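Home | Forum | Cells and rigs | Search | Log in

Left gripper of the pair, cable pulls at the wrist
Posted 12/3/24 by Nobuhle Mokgethi

Dear all, we have a table rig with two hand-held grippers, and the left one loses its signal when I turn the wrist outwards. I changed the cable already, 119 cm, same result. Recalibrated also. What do I check next?

gredow_9
Plug at the gripper side. On our Vado pair the latch was worn after 500 hours. Change the plug and forget it.

Siyabonga Mathebula
I do not agree with Gredow. If a new cable gives the same fault, look at the routing first. Does it hang free behind the hand, or is it tied to something?

Nobuhle Mokgethi
It hangs free. Both cables are black and they leave to the outer sides, left one to the left, right one to the right. I test always with one red cube on the white board, nothing else on it, and I bring the left claw slowly to it.
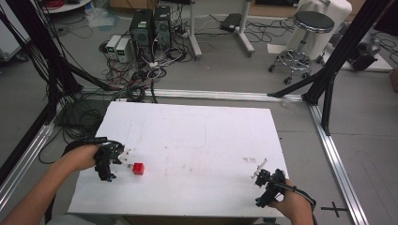 The fault comes mostly at the end of this movement, when my forearm is stretched. The log gives error 697 and then the fingers read as closed.

gredow_9
697 is the plug. I said it.

Siyabonga Mathebula
Or it is tension on the plug - then a new one will also die. Leave a loop at the back of the hand, fix it with soft tape and test again before you order parts.

Nobuhle Mokgethi
Thank you both. I will make the loop first and write the result in this thread.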